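Stedolwood open day - anyone else go?

tinbender47
Went to the automation open day at Stedolwood on 6 August 2023. Most of the crowd stood by the palletizer. I spent my time at the simulation station, where they had the marker and cup task up. One view from the side, one looking down past the fingertips. 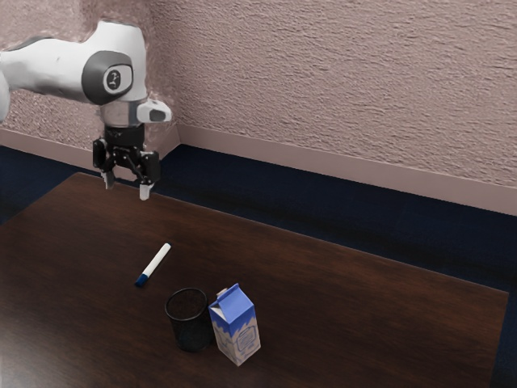
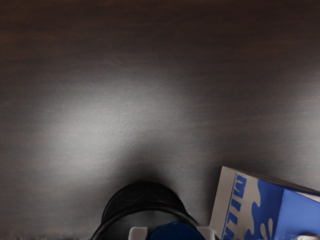 The guy running it said they do 3000 runs in sim before the real arm gets a turn. Good talk, decent coffee, parking was bad.

ullen_fan
I was there in the morning. Didn't think much of it. A sim demo at an open day is a video game. I drove 100 miles to see hardware move.

tinbender47
Hardware was in the Kennedy room, upstairs. It was on the sign.

ullen_fan
Saw it. Line was out the door and they let in five at a time. I left.

gearlash
I disagree on the sim. We tried going straight to the real cell at work and bent two sets of fingers in a week. I'd want to know how they handle friction, though. Did anyone ask?

tinbender47
Somebody did. He said they vary it from run to run and didn't give numbers.

gearlash
OK, same as we do then.

mopsy_b
Is the milk carton part of the task or just there to get in the way?

tinbender47
Didn't ask. He only talked about the marker and the cup.

ullen_fan
Flendo has theirs in October. Real arms on the floor last time - I'll go to that one instead.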